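Rehearsal Time and Tuning in a Student Wind Quintet
Final project report, Music Performance and Practice
Submitted 19th May
Supervisor: Gilles Millet

Background

Our quintet (flute, oboe, clarinet, horn, bassoon) was formed at the start of the school year to play two short lunchtime concerts and one evening concert in the Thevar Hall. I play bassoon and was also responsible for the rehearsal log, which is where this project comes from.

After the first lunchtime concert we all agreed that the slow movements had been out of tune, but we did not agree about why. The clarinet player thought the hall was too cold. The oboe player thought we tuned too quickly at the start and then never listened again. I wanted to find out whether the way we used our rehearsal time made a difference to how well chords settled, and whether we could improve this before the evening concert without adding rehearsals. Adding them was not possible anyway, as the horn player also plays in the Nendau Youth Orchestra and has no other free evenings.

Music used

The main piece was the Serenade in Three Movements by Kastriot Mujić, written for wind quintet. The slow middle movement has long held chords with the bassoon and horn at the bottom and the flute entering last, so any problem in the lower parts is heard at once. We also used a set of chorales that Mr. Millet arranged for us from a keyboard book. They are not hard to play, but the oboe part stays in an awkward range for a long time.

Method

I divided our rehearsals into two blocks. In the first block we rehearsed as we always had: one tuning note from the oboe, then straight into the pieces, stopping when something went wrong. In the second block we began each rehearsal with eight minutes of chorales played very slowly, building each chord from the bassoon up. The rest of the rehearsal was the same as before.

At the end of every rehearsal we recorded the middle movement once from start to finish. I used a recorder on a stand in the same place each time, level with the conductor's podium, though we play without a conductor.

From the score I picked out 136 held chords. Mr. Millet and I listened to the last recording of each block separately and marked each chord as settled or not settled. We used a printed copy of the score and a pencil. I first tried a tuning program on my laptop, but it could not separate the instruments when all five were playing, and I gave it up.

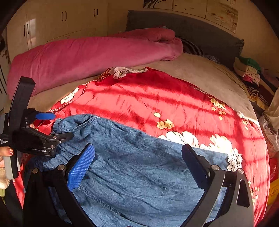 Where the two of us disagreed, we listened again together and made one decision. Most of the disagreements were about chords where the oboe and flute are only a step apart, which sound rough even when they are in tune. There were also a few places where one of us had marked the wrong bar, mostly me.

Results

In the recording from the end of the first block, 71 chords were marked as settled. In the recording from the end of the second block the number was higher on every page of the score except the last. I have given the page-by-page marks in the appendix and not a single total, as we lost two lines of the second recording to a door closing and some loud talking in the corridor.

The biggest change was in the opening section, where the bassoon and horn hold an open fifth. In the first recording I was flat there nearly every time. I had not noticed this while playing. Once I heard it, I changed to a different fingering for the low note and brought the reed in slightly, and it was better from then on. This is a weakness in the project, as the improvement may have come from my fingering as much as from the chorales.

The last page did not improve. The flute and clarinet have a long crescendo there, and the flute goes sharp as it gets louder while the clarinet goes flat. Playing slow chorales quietly did nothing for this. Mr. Millet suggested we try the chorales loud as well, but by then we had only one rehearsal left and used it to run the program.

What the players said

I asked the other four players to write a few lines each. The oboe player liked the chorales and wants to keep them. The horn player found them tiring at the start of the evening and said she would rather do them after the first piece. The flute player said she listened more to the bassoon than she used to. The clarinet player still thinks the hall is too cold.

Problems and changes

I did not write down the room temperature, and I should have. The first block was mostly in the band room and the second was mostly in the hall, so the two sets of recordings were not made under the same conditions. The band room has carpet and a low ceiling, and chords stop dead in it. In the hall they ring a little -- this may have made us more generous when marking.

We also simply knew the piece better by the second block. A fairer test would use a new piece in each block, or two groups playing the same piece.

Next steps

The quintet will continue next year with a new horn player. We plan to meet in August for two days of rehearsal before classes start, and I would like to repeat the recordings then, all in the hall and with a thermometer on the stand. We will do half of the chorales quietly and half at full volume. Mr. Millet has agreed to mark the chords again, without being told which recording is which.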